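Kirkano rice cooker, small model: review

I cook rice four times a week for two people, and I replaced a stovetop pot with the Kirkano in January. Tests used 314 g of dry short-grain rice, rinsed, with water to the marked line.

White rice finished in 38 minutes, including the rest period. Grains were separate and evenly cooked from the center to the wall. A thin crust formed at the base and came off with the paddle. Brown rice came out underdone on the default program; adding 2 tablespoons of water fixed it.

The inner lid detaches for washing. The steam vent does not, and starch collects there. The keep-warm setting holds well until the fourth hour, then the edges dry out. The cord is short and fixed to the body, so plan the outlet first.
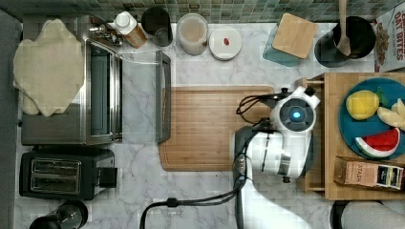 Grooved wooden cutting board on a marble countertop.

The manual is clear on water ratios and vague on porridge. I used the ratio from Noelia Moya's congee recipe, halved, and it did not boil over.

Rating: 4 out of 5. I would buy it again for white rice. For mostly brown, look at the larger Arkico.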